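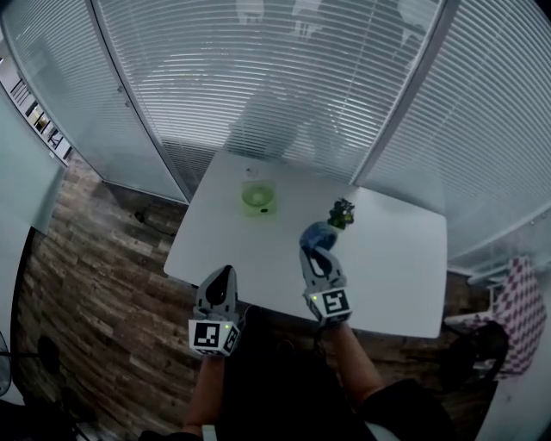
Fig. 2: Two hand-held grippers at a white table, the right one holding a blue object against a small green figure.

Support > Incident Recording > Bruvard Case Log > Set-up Guide > Section 4

4. Entering a reported theft or assault

4.1 Before you start

You need a desk account with the "Enter" right. Accounts with the "Read" right can open a case but cannot save one. Rights are set by the site administrator (see Section 2).

Have the complainant's statement in front of you. The form closes after 50 minutes without a keystroke and unsaved text is lost.

4.2 Opening a case

1. Log in and select Cases, then New.
2. Choose the incident type. For a theft in which the victim was also touched, threatened or struck, choose "Robbery" and not "Theft". The type decides which fields appear later and cannot be altered once the case is saved.
3. Enter the date of the incident in the form 5/11/13. The day comes first. Leading zeros are dropped on saving.
4. Enter the time. If the complainant gives a range, put the earlier time in From and the later time in To. If only one time is known, leave To blank.
5. Select the place from the site list. If the place is not listed, select "Other" and type the address on one line.
6. Press Save. The case number is shown at the top left. Copy it onto the paper statement.

Note: Case numbers run on from the last number issued at any desk. Two cases entered one after the other at the same desk may not have consecutive numbers.

4.3 Adding people

1. In the open case, select People, then Add.
2. Choose a role: Complainant, Witness, Suspect or Officer.
3. Type the surname first. The program searches existing records after the third letter.
4. If a match appears, compare the date of birth before accepting it.
5. If there is no match, press New Person and complete the fields marked with a star.

CAUTION: Do not enter a complainant's home address in the Remarks field. Remarks are printed on every copy of the case sheet, including the copy released to the defence. Use the Address field, which is withheld from released copies.

Names with accents or other marks must be typed in full. A search for "Tincuta Barbu" will not find a record saved as "Tincuța Barbu". The Characters button beside the surname field gives the full set.

4.4 Listing stolen property

1. Select Property, then Add Item.
2. Enter one item per line. A bag and its contents are separate items.
3. For cash, choose the type "Money" and enter the sum as figures only, for example 1290. Do not type a currency sign or a comma.
4. For telephones and bank cards, enter the last four digits of the serial or card number. Leave the field blank if they are not known.
5. Press Save List.

If error 3502 appears, an item has been given a value but no type. Go back to the line marked in red, choose a type and save again.

Note: The list can be added to at any time while the case is open. Deleted lines stay in the case history and can be seen by a supervisor.

4.5 Passing the case to an investigator

1. Check that the status reads "Complete". If it reads "Part", select Show Missing and fill in the fields listed.
2. Select Pass To and choose the investigator.
3. Press Confirm. The case is now locked at the front desk.

A locked case can be returned by the investigator only. Returned cases appear at the top of the desk list in bold.

CAUTION: Closing the window before the confirmation message leaves the case unassigned. Open Cases, then Unassigned, and repeat steps 2 and 3.

Related items
Section 2: User accounts and rights
Section 5: Printing and releasing case sheets
Section 6: Joining duplicate records
Moving records from Medier to Bruvard
Release notes, February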